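Teaching a robot hand to pick up thin, slippery things from a wrist camera: how I set up the card task

Updated September 2023

A few people wrote to me after the March post asking how I get usable demonstrations for flat objects, so I'm finally writing the whole thing down. Fair warning, I've done this badly more often than I've done it well, and most of the steps below come from undoing something!

Quick background if you skipped the earlier posts. We're training a policy that takes the wrist camera image and the joint angles and spits out the next bit of motion for the arm and fingers. It's plain imitation learning. A person drives the hand, we record it, the network copies. The recording tool is Plerkden, and training runs in Arnero, which is our own pile of scripts with a nicer name than it deserves.

Step 1: Pick your cards

Get cards that look different from each other. My first batch was all plain white ones, and the policy learned that "white blob" means "close the fingers," so it happily grabbed at a sheet of paper. Printed cards with a photo on one part and text on another work much better (mine come from a box of odds and ends that Aldana Sepúlveda was going to throw out). Glossy ones are harder than matte, so mix in a few early.

Step 2: Decide on one grasp and stick to it

I use two digits for this, thumb on one face and a finger coming down on the other. You can do cards with more fingers, and it looks great, but then half your demos do it one way and half the other and the network averages them into something silly. Write the grasp on a sticky note and put it where the person driving can see it.

Step 3: Record the pickup and the hold as separate segments

In Plerkden, hit the marker key once the card is clear of the surface. Everything before that is pickup, everything after is hold. During the hold, turn the wrist through as many angles as you can stand, including upside down. You want the network to see the card at bad angles with the room doing strange things behind it.

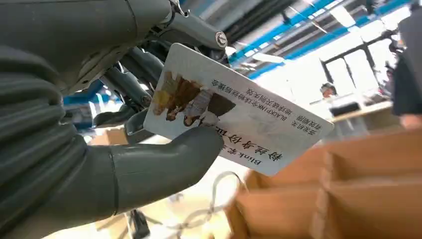

Wrist camera view during a hold. Finger above, thumb below, card upside down.

I like that one for the background. You've got blue ceiling beams, a very bright window and my cardboard organizer all in the same view, and the thumb is covering part of the title on the card. If your demos only ever show a tidy table, the policy gets confused the minute the wrist tips up.

Step 4: Check your exposure before you record a lot

Bright windows will wash out a glossy card. Lock the exposure by hand with the card held up in front of the brightest part of the room, then leave it alone. Auto exposure kept changing on me in mid-turn and I lost a whole afternoon of recordings to it.

Step 5: How many demos?

I recorded 200, across two sessions, with four different starting layouts. I'd tried fewer and the pickup was fine but the hold fell apart as soon as the wrist rolled. Spread the layouts out evenly, or you'll end up with a robot that's brilliant at one corner of the table.

Step 6: Train, then hide things

Here's the part I'd call the method, if I'm being fancy. In Arnero, turn on the masking option, which blanks out random patches of each image during training. With masking on, my policy kept hold of cards even when the thumb covered most of the printing. Without it, it tended to loosen its grip and go looking for the card again, with the card already in its hand.

I also tried masking only the background and that did nothing I could measure. If you get a different answer, please tell me, I'd love to be wrong on that one.

Next up is stacking cards back into a Fuentealba tray, and I still haven't worked out how to let go without flicking them.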